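On Keeping a Household Inventory

Larasati Sitompul

It has been my practice for several years to maintain a written inventory of the contents of our home. I began after we moved from Kadach to Nulidthorpe, when two boxes failed to arrive and the removal firm asked for a list of what had been in them. I was unable to supply one. The claim was closed at a fraction of its likely value, and I have not wished to repeat the experience.

The inventory is kept in a ruled notebook, with a copy in a spreadsheet. Each room has its own section, and each section is revised once a year, in January. Entries consist of the item, the year it was obtained, the price paid where known, and the shelf or cupboard in which it is stored. Items given to us by family are marked with a small letter G. No price is entered against these. 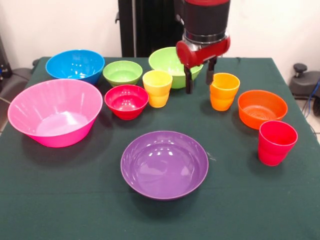
Readers have asked what should be left out. My own rule is that anything costing less than 12 pounds is grouped with similar things under one heading, such as "kitchen, everyday" or "stationery". Furniture, electrical goods, tools and books of any worth are entered singly. Food, cleaning supplies and medicines are omitted altogether. Clothing is a matter of judgement. I enter coats and formal shoes and leave the remainder.

Receipts present a separate difficulty. Those printed on shiny paper fade within a few years, and I now copy the details by hand on the day of purchase. The receipt for our Voltora heater had become blank by the time the heater required repair, and the shop was within its rights to decline the guarantee. Serial numbers should be copied at the same time — they are often placed on the underside or the back, where they are awkward to reach once an appliance has been installed.

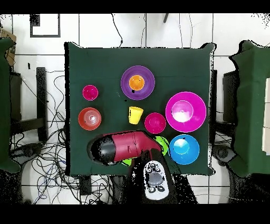
The full revision takes me one Sunday and part of the following evening. The notebook at present runs to some 500 entries over 14 sections, the longest being the study and the shortest the landing. Where an item has been sold, lent or given away, I rule a single line through it and write the month beside it. Lent items are also listed on the inside back cover. My cousin in Pangaribuan has had our folding ladder long enough to have earned a line of its own there.

I would advise anyone beginning an inventory to start with the smallest room and to finish it before opening another section. The loft may be left until the warmer months. Ours remains incomplete, and I intend to return to it in May.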